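Search this site Search
Reading time: 3 min

What a Street Buys: Snack Food and Packaging Waste in Two Corner Shops

Student project report by Hina Kazmi

Background

Our unit on household waste asked each student to follow one type of rubbish from the shop to the bin. I chose snack bags. They are light, they blow around, and the yellow-lid recycling bin in our council area does not take them. I wanted to know which sizes people buy and whether the size changes how much packaging ends up as rubbish.

Two shops let me use their sales records. Ultow is a small grocery near the primary school. Mumari is a milk bar beside the train station, with longer opening hours and a mostly adult crowd. Both owners asked me not to publish prices or profits, so the report leaves those out.

Method

I was given till records for the month of May from both shops. I set a limit of 2000 sales before I started, so that I could check each line by hand. After taking out refunds, double entries and anything that was not a bagged snack, 877 sales were left. I sorted these by shop, bag size and time of day.

I also weighed empty bags at school on the science room scales. Each bag was cut open, wiped and dried overnight before weighing. The scales jumped when the air conditioner came on, so I weighed every bag 5 times and used the middle value.

The last part was a sheet of questions for 2 neighbouring households, the Ansari and Kodenen families. They kept their empty bags in a box for the month and wrote down who had eaten what, as well as they could remember.

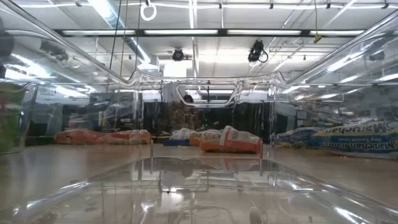
Figure 1. Clear plastic container with a handle cutout.

Clear packaging came up in class as a comparison. A rigid plastic container can be washed and used again, and our council accepts some types at the kerb. A snack bag is normally made from thin layers stuck together, often with a metal coating to keep out light and air. The layers are hard to separate, and this is the main reason most sorting centres will not handle them.

Results

Small bags made up most of the sales at Ultow, with a clear jump in the hour after school. At Mumari the larger share bags sold better, mostly in the evening. I had expected the station shop to sell more small bags to people on their way home, but the records did not show that.

Small bags used more packaging for each gram of food. The seams are part of the reason – a small bag has nearly as much sealed edge for its size as it has flat wall.

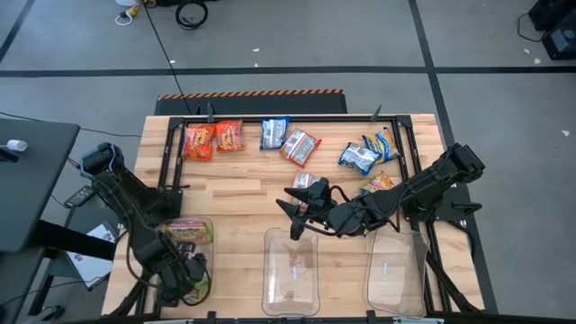 Kodenen, January 2026

The household boxes were less tidy than the shop records. One family emptied theirs halfway through by mistake and had to go back through the kitchen bin. Both families bought multipacks at the supermarket, and neither corner shop sells those. A multipack has an outer bag as well as the small ones inside, so it produced the most waste for the amount eaten.

Colour mattered more than I thought it would. The younger children named the flavour they wanted by the colour of the bag and did not read the label. Their parents said they did the same when they were in a hurry.

Problems with the project

One month is short. May was also cool and wet here, and both owners said people buy more chips in summer. Till records show what was sold and say nothing about where the bag ended up. Two households cannot stand in for a suburb, and both knew I would be looking in their box.

If I did this again I would ask the school canteen to take part and would weigh the outer bags from multipacks on their own.

Recommendations

Ultow could put a bin near the door for the after-school hour. The owner has agreed to try it next term – the bin has to be one that closes, on account of the magpies. Households that eat the same snack most days could buy a share bag and fill small containers at home.

The full tables are in the folder handed in with this report.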